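How Does a Town Council Decide Something?

Maybe you have heard a grown-up say, "The council has decided." But who is the council, and how do they decide? In this text we will follow one small decision in the town of Revalmont, from the first idea until the last vote.

What is a council?

A town council is a group of people who are chosen by the voters. They make the rules for the town and they decide how the town spends its money. They do not make rules for the whole country. They take care of the things that are near to you — the streets, the parks, the library, the trash trucks.

An idea arrives

In February, people who live on Rutherford Street sent a letter to the town hall. They wanted a crosswalk near the Tedar playground, so that children can go over the street more safely. Under the letter were 77 names. A letter like this, with many names, is called a petition.

A petition is not a law. It is a way to say, "Please talk about this." The council does not have to say yes to it.

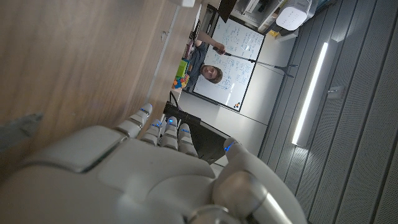 Text for Young Readers: the Florkasero editors
June 11, 2019

The idea gets on the list

Before each meeting, the town hall makes a list of everything the council will talk about. This list is called the agenda. It is put on the town's website and on the board beside the door of the town hall, so everybody can read it before the meeting. If you want to know when they will talk about your playground, you look in the agenda.

How much does it cost?

The town workers had to find out the price. White paint, two signs and a lamp cost together 3,130 dollars. The town must also pay 545 dollars each year for new paint and for the electricity of the lamp. The council looked at the budget, which is the plan for the money of the town. When there is not enough money in the plan, something else has to wait.

Everybody may speak

At the meeting there is a time when people from the town can speak. It is called public comment. Each person gets 2 minutes. Children may speak too! One man in Revalmont was against the crosswalk. He was afraid that the cars would make a long line in front of his shop. The council has to listen to him also, even if most people in the room think something different.

The vote

At the end, the mayor asks who is for the plan and who is against it. If more than half of the votes are "yes," the plan is approved. When every vote is "yes," we say the vote is unanimous. In Revalmont it was not unanimous, but there were enough votes, and the crosswalk was approved.

Words to remember

Petition: a letter that many people sign
Agenda: the list for the meeting
Budget: the plan for the money
Unanimous: everybody votes the same

Do you want to see a meeting yourself? Ask a grown-up to look for the next agenda of your town — most council meetings are open to all.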